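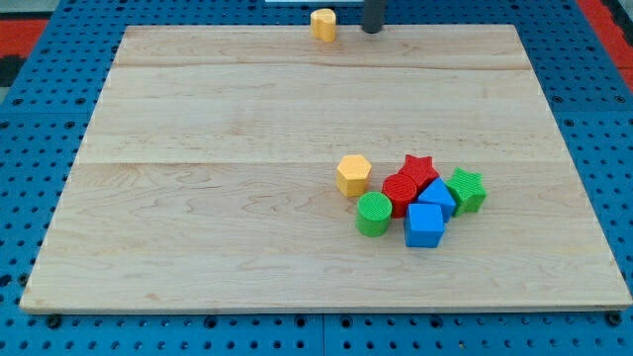 Ticket: Vakau cell, blocks placed off the board still getting logged as good

Last updated: 5/12/23

Opened by: Do-yoon Sun
Status: open, waiting on a rule change (see the bottom)

Hi all, me again with the block sorting cell! Quick version: our house rules say an episode only counts as "good" if every piece ends up on the wooden board, and I keep finding episodes marked good with a piece on the blue pegboard table. The yellow heart at the top of the picture is the kind of thing I mean. It's sitting just past the back edge of the board, and everything else is bunched up on the front plank like it's supposed to be.

I went through the last batch, 1,368 episodes, and 28 of them had a block on the table at the end and a "good" label anyway. That's not a huge pile, but the whole reason we wrote the rules down was so that two people looking at the same episode would give it the same label, and right now they don't.

What I tried first

Started with the board itself, since I figured it might have shifted on the pegboard and thrown off the placement zone. Checked it against the drawing Woo-jin Chae made when we set up the cell and it's right where it should be. So not that.

Then I looked at the zone in the Adness config. It's drawn as a rectangle and I think whoever drew it was being generous, because it runs past the back of the board and takes in a strip of table. The auto-check passes anything inside the rectangle. I pulled the back line in so it matches the board and reran the 28. The check failed 26 of them, which I was pretty happy with! The other 2 still passed, and I'll get to those.

Reply, Dong-geon Bae

Nice find. Please don't push that config yet though. Changing a pass limit is supposed to get a note in the change log and a second person's name on it before it goes live (section on limits, near the end of the rules doc). I know it's a tiny edit. I did the same thing last spring with the grip force and we ended up relabeling 3,000 episodes because no one could say which limit they'd been checked against. I'm happy to be your second name.

Reply, Do-yoon Sun

Fair, I backed it out. Change log entry is in as a draft and it's got your name on it.

About those 2. In both of them a block is hanging over the edge of the board, part on and part off. The rules say "on the board" and that's all they say. I labeled one good and Ok-hee Yoon labeled the same one bad, and I think we both had a case. Can we pick something? I'd vote for the whole bottom face on the wood. Easy to see, and nobody has to guess at percentages.

Reply, Ok-hee Yoon

I'm fine with whole bottom face. Two more things while the doc is open:

1. Say outright whether pieces may touch each other. The stars keep ending up right against their neighbors and I've been letting it go, but I've got nothing in writing to point to.

2. Spell out when we label. I wait until the gripper is all the way clear, and I know the evening shift sometimes labels while it's still hanging over the table. If it's still there, it could still bump something, so I'd like that to be "gripper clear, then label."

Reply, Do-yoon Sun

Yes to both, I wrote them up next to the bottom face rule. Still to do: Dong-geon signs the config change, then I rerun the full batch and fix the labels on the 28 by hand. Old labels stay in the notes column, please don't overwrite them. Leaving this open till the rerun is done.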